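# Shirt folding - frequently asked questions

Maintained by Kevser Keskin for the Vusness garment store. Applies to woven button-up shirts only.

**Which way up does the shirt start?**

Front down for the standard fold. Lay it front up first, fasten the collar button and every second button below it, then turn it over.

**How large should the finished fold be?**

The shelf bays take a fold 300 mm long. Width follows from the folding board and needs no separate check.

**Does the collar point towards me or away from me?**

Away, with the hem at the near edge of the table. Smooth the cloth from the placket outwards before turning - creases left at this stage end up inside the fold and set there.

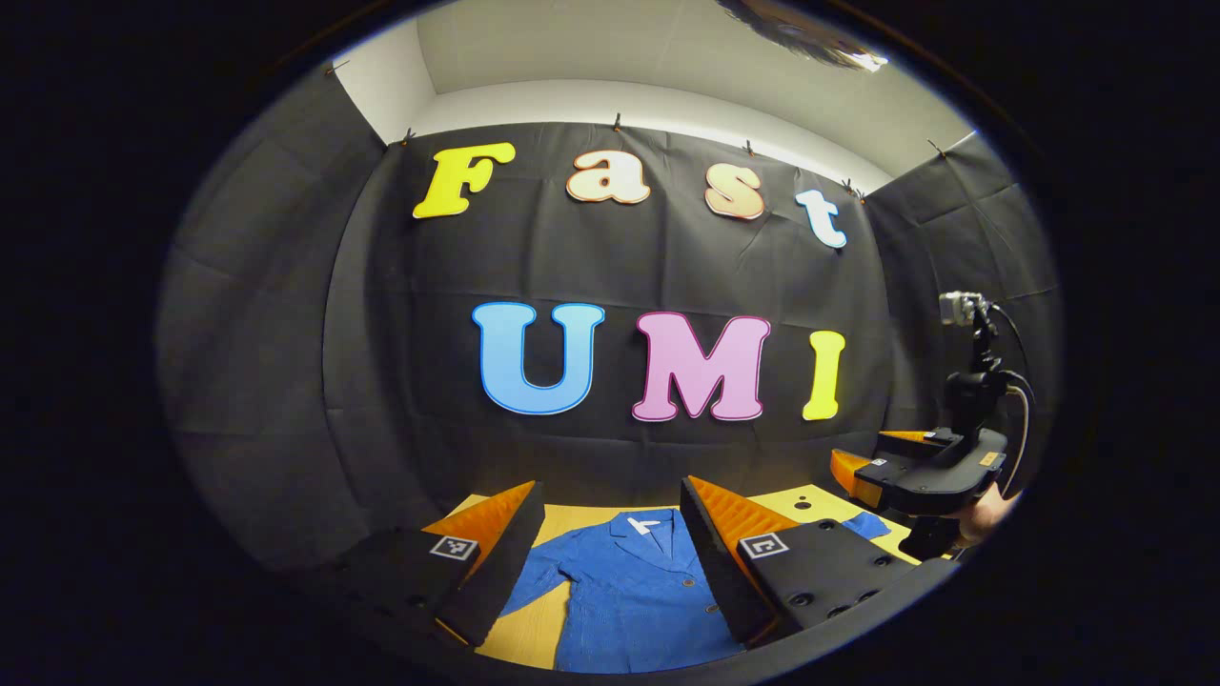 **How are long sleeves folded?**

Fold the side of the shirt in to the middle of the back, then turn the sleeve down so that it lies parallel to the side edge. Repeat on the other side. The cuffs should stop short of the hem.

**Can shirts be stacked straight away?**

Only if they are fully dry. Damp cotton marks along the fold lines. Stack no more than 66 to a bay and alternate the collar ends - otherwise the pile leans.

**What about shirts with a missing button?**

Do not fold them. Hang them on the repair rail with a Dustia tag and note the position of the button, counting from the collar.

**Who do I ask about sizes not listed on the shelf plan?**

Sandamali Bhuiyan keeps the plan and updates it each April.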